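Robot Learning, Lecture 9 Notes
Hindsight relabeling, or how to get more out of messy demonstrations
Instructor: Janaka Kodikara, Bukadby Institute

Last time we finished behavior cloning with clean demonstrations, one task per recording, one label per task. Today we get to my favorite topic in the whole course, which is what to do when the recordings are not clean at all! Please have your notes on action chunking open, we'll need them in the second half.

1. The setup

The Humia project started from a simple complaint. Collecting task-by-task demonstrations is slow, and most of the time goes into putting things back where they started. So the Humia group tried something looser. An operator sits down, drives the arm by teleoperation, and does whatever seems sensible with the stuff on the table. Pick something up, move it, drop it, change your mind. The only rule is to keep going until the session ends. We call this play data.

After recording, the long sessions get cut into short windows. Each window is a sequence of observations o and actions a, and we look at the last observation and say: fine, THAT was the goal. The operator may have had some other plan in mind, but the arm did reach this state, so the window is a valid demonstration of how to reach it. This trick is hindsight relabeling, and the lovely part is that it costs nothing. Every window is a success for some goal.

Written out, the policy is pi(a | o, g), where g is the encoded final observation of the window. Training is plain supervised learning. You already know how to do it.

2. Adding language

A goal image is a pain to supply at test time (you'd have to set up the finished table yourself and take a picture of it, and then why do you need the robot?). What we want is to type a sentence. So a portion of the windows is shown to annotators, who write one line each about what changed. "Put the banana next to the bowl." "Move the ketchup off the plate."

The full set has 533 windows, and 382 of them have a sentence. The rest have only a goal image. Both kinds go into the same training run:

- image goals pass through the image encoder
- sentences pass through the text encoder
- both land in one shared goal space, and the policy only ever sees a vector from that space

The policy learns motor skill from all the windows, and the sentences only have to teach it which region of goal space a phrase points to. I think this is one of the nicest ideas in the field. I remember reading it the first time and going straight to the whiteboard.

3. Why a cluttered table

You could do all this with two blocks. The Humia group went for a play kitchen, and the choice matters for the method. Look for three things when you study the table: objects that share a color, small things near big things, and objects that sit on or against other objects. A phrase like "the green one" means little if there are several green things in reach, so the text encoder has to use the noun as well. With toy food, kitchen-themed items and an appliance-sized black box on the right, the sentences from annotators also come out much more varied.

Both views have the ketchup bottle on its plate, with the banana, the little blue bowl and the orange slice close by. Compare the bottle in the two before you read on, upright in one and on its side in the other. A caption written by a person would treat those as different goals. Does the encoder?
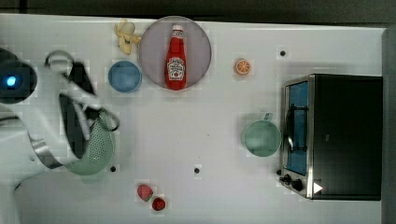
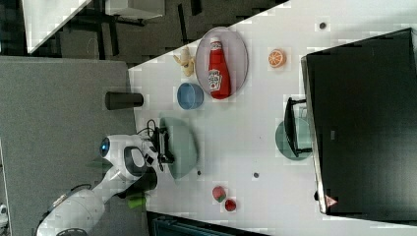 4. Action chunking meets relabeling

Now back to last week. The policy does not output one action, it outputs a chunk of 16 and we execute them before looking again. With relabeled data there is a catch that took me a while to see. If a window ends in the middle of a motion, the relabeled goal is a picture of an arm halfway to somewhere. The policy dutifully learns to reach "halfway to somewhere," and at test time it will sometimes stop in mid-air, looking very pleased with itself.

Two fixes were tried:

(a) Cut windows only at moments where the gripper changes state (opens or closes). Simple, works nicely for picking and placing, useless for pushing.

(b) Mask the arm out of the goal image before encoding, so the goal is only about the objects. Harder to set up, but it covers pushing too. You also need a decent mask, and a loose cable or a held object can fool it.

In the Humia runs, (b) beat (a) on 4 of the 5 test instructions, and combining them helped a bit more. The one instruction where (a) won involved holding an object in place. Think about why! If the arm is masked, what tells the policy that something should still be in the gripper?

5. What did not work

Training on the sentences alone was poor. The policy understood the phrase and then fumbled the grasp. Training on image goals alone gave good motion, but of course you can't talk to it. Freezing the text encoder made almost no difference compared with fine-tuning it, which surprised me, and I'd be careful about reading too much into that with a set this small.

Rewording also hurt. "Put the strawberry in the bowl" was fine, "the strawberry belongs in the bowl" was not. The Weerakoon notes on the course page cover paraphrase augmentation and are well worth an evening.

6. For next time

Exercise 1. Write down the relabeling loss with both goal types, and mark where the gradient reaches the text encoder.

Exercise 2. Describe a window where masking the arm removes information the policy needs. Use objects from the table in section 3.

Exercise 3 (optional, fun). In the Zevance simulator, train with chunk lengths 1, 5 and 16 and plot how often the arm stops in mid-air. Bring the plot to class, even if it looks odd.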